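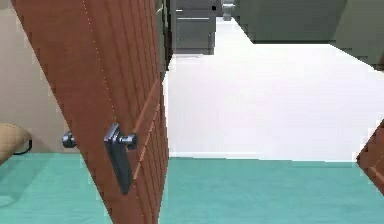

Wanted: people to open doors with us (from your own sofa, if you like)

Hello! I'm Raili Riihimäki and I run the demonstrations side of the Hutska project at Demberg. We're looking for 12 people to spend a few weeks this March steering a simulated robot through doors, over and over, so that it can learn from how you do it. No robot experience needed. If you've ever carried shopping through a door with your elbow you already know more about the job than our software does.

What you'd be doing

You log in, you get a simulated room on your screen with a wooden door in it, and you drive the robot with a handheld controller we post to you. Go up to the door, get hold of the handle, open it, go through. Then the room resets and you do it again with something changed: the door starts at a different angle, or you begin further off, or the handle needs a different sort of grip. Each go is recorded, and those recordings are what the robot learns from.

I want your goes to look like yours. Some people creep up on a handle and some just march at it, and we'd love both! Please don't try to move "like a robot". The first batch was all me and Qistina, and we'd fallen into exactly the same habits (we both swing far too wide on the left), so the thing learned our bad habits very faithfully.

You will bump into the door. Everybody does, mostly with the back of the arm while looking at the handle. Bumped goes get kept too, with a little tag you add by pressing one button, so don't restart every time something goes a bit wrong.

How much time it takes

We ask each person for 288 finished goes in total. A go lasts over a minute when you're new and gets quicker once your hands work out what they're up to. Sessions are 70 minutes with a break in the middle, and you can book them between 8 in the morning and 9 at night. Please don't do two back to back, your thumbs will hate you.

There's also one practice session before anything counts. Qistina Setiawan runs those over a video call and she is very patient, even with people who hold the controller upside down (me, first day).

What you get

Sessions are paid by the hour, practice included, and the rate is in the information sheet we send before you agree to anything. You keep the money for every session you've done, even if you decide halfway that doors are not for you. Towards the end, 3 people who fancy it can come to our workshop at Porkside and guide a real arm by hand, which means you take hold of it and walk it through the movement yourself. It's a completely different feeling from the controller, heavier and slower, and I think it's the best bit.

Who can join

You need to be 18 or over, with a laptop that isn't ancient and a steady internet connection. Left-handers, please do write in, we have hardly any! Gamers are welcome, and so are people who've never touched a controller. If screens with moving views make you queasy, tell us and we'll give you a short trial first, with the view held still.

We record the controller movements and what the simulated robot does. We don't record your face, your voice or your room. The recordings are stored under a number, and the Alipour team, who do the training side, only ever see that number.

How to apply

Send us a few lines through the contact form on the Hutska page, with "doors" in the subject box. Tell us which hand you favour, what times of day suit you and whether you've used a game controller before. No CV, please, I won't know what to do with it. Qistina or I will write back with the information sheet and some practice slots to choose from.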